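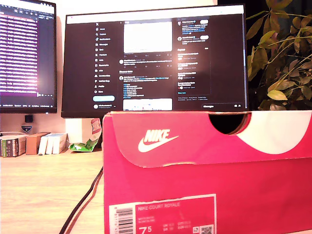
Soo-ah Choo wrote in to say that the first three miles of any walk are a lie, and that you only find out what your shoes think of you somewhere after that. I laughed out loud, and then I went and changed my plans for the Osallow loop.

5/8/24
By Gun-woo Shim

Search this newsletter Go

The loop is back on, everybody! Fifty-five of you walked it with us last July (my knees remember every hill), and this year the town has opened the lower path by the creek again, so we can go all the way around without that dull stretch beside the highway. I walked it on my own last weekend and it's lovely down there right now. Ferns everywhere, a heron standing in the shallows, and the new footbridge at Markska finally has a handrail on both sides.

We'll go in two groups. Han-gyeol Shin is leading the early one, which keeps a good clip and skips the long lunch. I've got the slow one, and I mean slow – we stop for birds, we stop for snacks, we stop at the Kikus bakery for the sesame buns if there are any left. Last time Deok-su Ha bought the whole tray and then carried it up the ridge handing them out, so please, get in ahead of him!

Bring water, a hat, and a second pair of socks. Soo-ah swears by changing socks at the halfway bench and I tried it on Saturday and she's completely right, it's like getting new feet. If you've bought shoes for the day, wear them to the store and back for a couple of weeks first.

There's room for 40 in each group this time. Names go on the sheet at the library desk, or just reply to this and I'll add you.

Recent items
Creek path reopens below Markska
Si-eun Cheon's spring bird list
Carpool spots for the Osallow loop
Sesame buns, a first attempt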